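The Lastcombe Table
posted May 27, 2018

Missed the 6 o'clock bus. Ran for it anyway, bag banging, one shoe half off. The driver saw me, I swear he saw me. Gone.

So I walked. Lastcombe to Grutaslow is around 16 miles if you keep to the road and less if you go over the top, and I went over the top, in the rain, in the coat with no buttons. In my pocket the letter. Folded so many times it had gone soft like cloth.

My aunt had written it in August and I got it the spring after. Come and fetch the table, she said. Before they do. No word about who they were. No word about how one person fetches a table over a hill.

I hadn't sat at it since I was nine. Soup, cards, my uncle's elbows. The night of the big row about the boat, when he put his fist down and all the spoons jumped. Nobody spoke till the morning and then it was only about eggs.
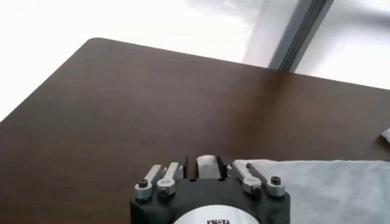 The table, far corner. Darker than I remembered it.

She opened the door before I knocked. Smaller. Flour on her sleeve.

"You walked."

"I missed the bus."

"You always missed the bus." And she went back in and I followed her, dripping on everything.

She had the bill out on the dresser. 427 owed to Deák's, the coal people, and another 657 to somebody at Werar I'd never heard of. She'd drawn a line under both and written a big NO next to it. That was her whole plan, as far as I could tell. No.

"They'll take the table," she said. "They took the clock."

"Let them have it. It's a table."

Wrong thing to say. She filled the kettle very hard, if you can fill a kettle hard, and stood with her back to me untill it boiled. I looked at the place on the wall where the clock had been. A clean round patch. I kept checking it for the time.
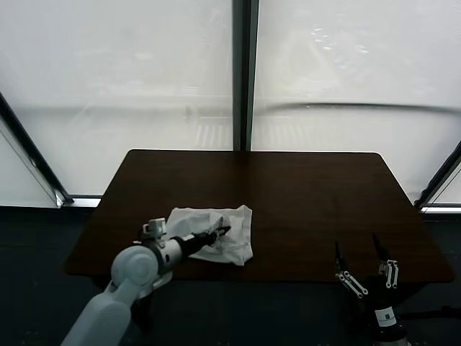

By the big windows, where the light comes in.

We drank the tea. She told me about the boat then — the real version, not the one from when I was nine. He'd sold it. He'd sold it that morning to pay the doctor for me, for my chest, and he was never going to say so, and the row was her finding out. Forty years she'd kept that. She said it to her cup.

I didnt know what to do with my hands. Put them flat on the wood. She put hers down too, not touching mine, near.

"Well," she said. "Which end do you want?"

I took the heavy end. We got it as far as the door and it wouldn't go through, so we turned it on its side, and it still wouldn't, and she started to laugh. There was a van coming up the lane by then. We could hear it change gear on the bend.

"Push," said my aunt.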